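Progress report, second period
Project: Towel folding and table work, Jarholm room
Prepared by Ilídio Bettencourt for Elfriede Auer

1. Work done

In this period we moved from napkins to towels, as it was agreed in the plan. The target was 400 folds and we reached 304. The delay comes mostly from the first weeks, when the room was shared with another group and we could start only after 14:00.

The towels are gray terry, bought from Sumov. Terry is more difficult than the flat cotton we had before: the pile catches, and the corners do not stay sharp. Kalliopi Alexiou asked that each fold begins with the towel held at both ends. 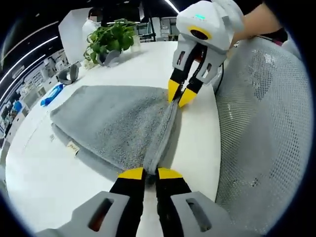

Folded gray towel held from opposite ends, round table.

Between two folds the towel must be opened again completely. We did not plan enough time for this step. A towel that is not well spread gives a bad first fold, and then the whole sequence has to be repeated.

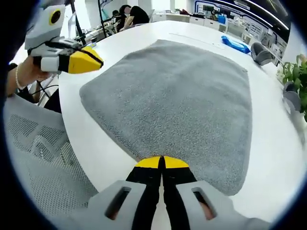 Themis Deligiannis now keeps a written log of the repeated sequences. From November the log will be attached to each report, in the same table as the costs.

The far edge remains our weak point. When it is lifted a little too early, a ridge goes across the towel and the two halves do not meet. Evanthia Nikolaidis proposed a shorter first movement — we will test it in the next period with the same towels.

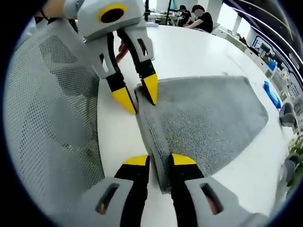

2. The room and the table

The white round table is a good size for one towel, and we ask to keep it. The plant and the small things stay on it during the work. We considered clearing everything, but a home table is also not clear, and the plan speaks of home conditions.

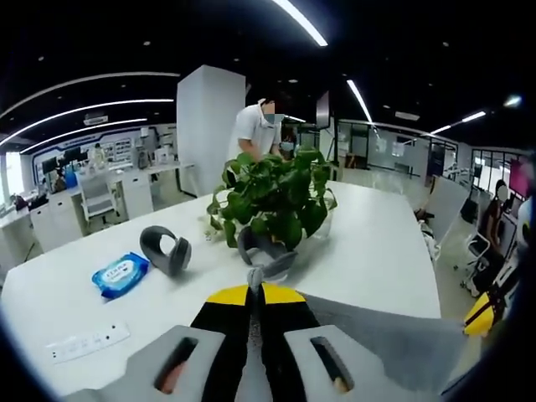
Table with the pothos, the blue packet of wet wipes and two gray curved objects.

3. Costs and next period

Of the 2000 euros for materials, more than half is still available. We would like to use a part for 6 bath towels from Zedia, which are heavier. The order from Chuang is cancelled, and the invoice was corrected.

Please confirm the purchase before we continue with the larger sizes.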